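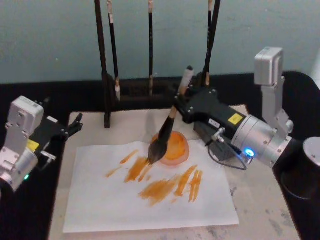
By the Activities Editor, Drilham Kids' Pages

Do Big Brushes Need a Fancy Rack?

People say a calligraphy brush must hang up or it will be ruined. Must it? I had my doubts.

A big brush has a thick head of bristles that soaks up lots of paint. Stand it on its tip in a jar and the bristles can bend. Hang it tip down and water can drip away. So hanging makes sense. Fine.

But dragon heads? The rack below has one at each end of its top bar, plus carved scrolls lower down. Pretty, yes. I don't believe a dragon ever dried a brush. The little metal hooks do that job.
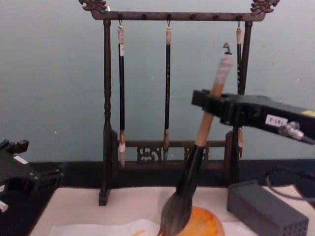 Try It Yourself

Rinse two old brushes. Hang one up with string and lay one flat. Check both on Saturday. Don't take my word for it!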